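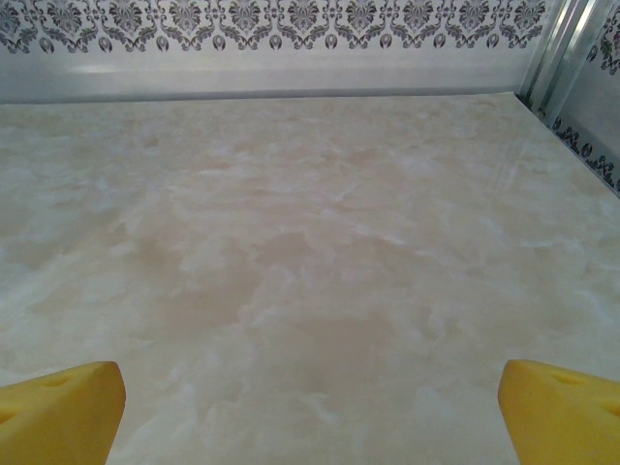
Stotix sets out new care routine for its two-arm cell at Vikthorpe

By the Stotix press office
October

Stotix has published the care routine it uses on the two-arm handling cell at its Vikthorpe workshop. The routine covers the yellow fingertip pads, the cables and the rail that carries both arms, and is free to any workshop that runs a similar cell.

Pads are wiped at the start of each shift and changed as a pair after 2000 grips. The floor panel is cleared before the grippers are opened wide and checked for an even gap. Every 200 grips the operator looks over the purple cables from wrist to shoulder – a loop that hangs too low can catch on a part – and presses each connector home by hand.

The mounts on the front rail are checked on Friday with the power off. Dust is brushed out of the slotted duct under the rail at the same time. The whole job takes one person three hours.

After any repair the arms are brought slowly towards each other over the middle of the floor, with one of them holding a small printed box. If the box slips or turns in the fingers, the pads are refitted and the check is run again.
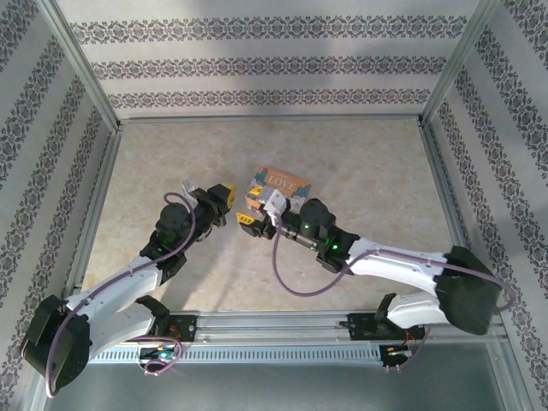 Bhardwaj said the weekly rail check had been the most useful change, and that the Plelludberg workshop would move to the same pad interval once its present stock was used up.

The routine is available on request as a two-page sheet.

Contact: Stotix press office, Vikthorpe | Copyright Stotix. All rights reserved. | Back to top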